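Ilosthorpe co-working centre completes desk and cable refit on ground floor

October 20, 2024
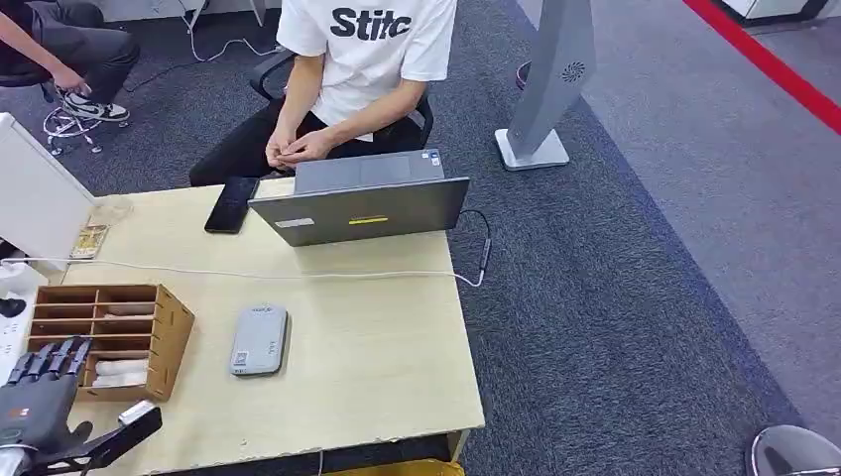
The ground-floor workroom at the Ilosthorpe shared office centre has returned to full use after a refit of its desks, power distribution and small-item storage. Work began in August and was carried out in stages, with one bay closed at a time so that tenants could keep working in the remainder of the room.

The refit covers 64 desk positions. Each has been assigned a numbered power outlet, a fixed route for network cabling and a place for a compartmented organizer. The previous layout dated from the building's use as a drafting office and supplied power from floor boxes, many of which had ended up under desk legs or behind cabinets when the furniture was last moved.

Arsen Levchenko, who manages the building for the leaseholder, Stundov Properties, said the floor boxes had been the main source of complaints.

"People were running extension leads from one bay into the next," Levchenko said. "On the last inspection before the work we logged 86 leads in that room, and a fair number of them were plugged into other leads. The electrician wasn't prepared to sign off on it."

Under the new arrangement, power strips sit at the ends of the desks and are supplied from the perimeter wall. Connecting one strip to another is no longer permitted. Strips that fail the annual test are to be withdrawn and replaced from stock on the same day.

The light-coloured wooden desks were retained. Levchenko said replacement had been priced and rejected, as the tops were sound and only the undersides needed attention. Old screw fixings and adhesive cable clips were removed, and trays were offered to tenants who wanted them. Data and charging cables may still be run across the work surface, and many tenants with laptops have kept to that practice. Cables must not cross an aisle at floor level.

Storage was dealt with as a separate item. The centre had previously supplied plastic drawer units, which took up knee room and were seldom emptied between tenancies. These have been taken out. In their place tenants may use open-topped wooden organizers with compartments arranged in rows, kept on the desk surface. The contents are left to the tenant. Levchenko said rolled material, adapters and spare leads were the items most often left loose on desks during the August walk-through, and the compartments were intended to take them.

Drinks remain permitted at desks. A proposal to restrict them to the kitchen was circulated to tenants and drew 99 responses, most of them opposed. The revised house rules ask that glasses and cups be kept clear of power strips and returned to the kitchen at the end of the day.

Pinheiro Electrical completed the wiring. The furniture work was done by Wivden Joinery, which also rehung two cabinet doors and levelled the desks along the north wall. The floor there falls slightly toward the stairwell, and several desks had been packed with folded cardboard. Adjustable feet have now been fitted.

Some items are outstanding. The perimeter trunking beside the meeting room is without its cover, as the colour supplied did not match the remainder of the run. Outlet labels in the last bay are temporary and will be changed when the printed set is delivered. Neither item affects the use of the desks, and the circuits concerned have been tested.

Desk numbers have changed in all bays. Tenants whose agreements refer to the former numbering do not need a new agreement, but should check the revised floor plan posted at reception before reporting a fault. Fault reports should give the desk number and the outlet number. Reports quoting a floor box number can no longer be matched to a location.

The centre is holding 20 desk positions for short-term bookings. These are in the bay nearest the entrance and are supplied without organizers, although one may be requested at reception. Property left on a short-term desk overnight will be moved to a locked cabinet and kept until the holder signs for it. Chargers and other small electrical items will be unplugged before they are moved.

Long-term tenants may leave equipment in place overnight at their own risk. Levchenko said the centre would not handle or disconnect equipment at long-term desks except in an emergency or during a scheduled electrical test. Notice of each test will be posted at reception and sent to the contact listed on the agreement.

Upstairs rooms are unaffected. A similar refit of the first floor has been costed, and no start date has been set.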